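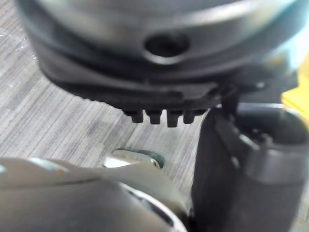 Nandi Gumede asked if we'd sell her one hex nut. Just the one, she'd lost it down a floor vent and didn't want a bag of 50. Yes. Of course yes. Most of our orders start like that.

## About Pikitz

Small parts, mostly. Screws, nuts, caps, collars, brackets, rubber edging by the foot. Stuff the big catalogs only ship by the box. We opened in October, in the back half of the old Gundeo building, with one bench and a lot of coffee cans. Cans are gone now, it's 241 drawers with labels (Arvid Nyberg did the labels, so blame him for the handwritting).

Bring the old part if you have it. Stripped, bent, half a thread left, doesn't matter, we'll measure it. Black finish or plain, say which. Mail orders go out in padded envelopes, 20 pieces or less, anything heavier gets a carton.

Rubber is cut while you wait. Please measure twice, we can't take cut lengths back.

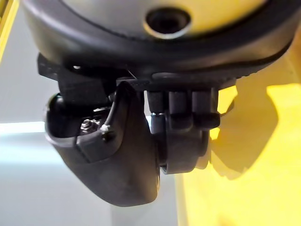

**Drusa, 13/06/2025**

New counter is in. Side door on MacLeod Street is the way in untill the front step gets fixed, ring the bell and wait a minute. Metric drawers have moved to the left wall, inch sizes stayed put. Still short on the smallest lock nuts, more are on order.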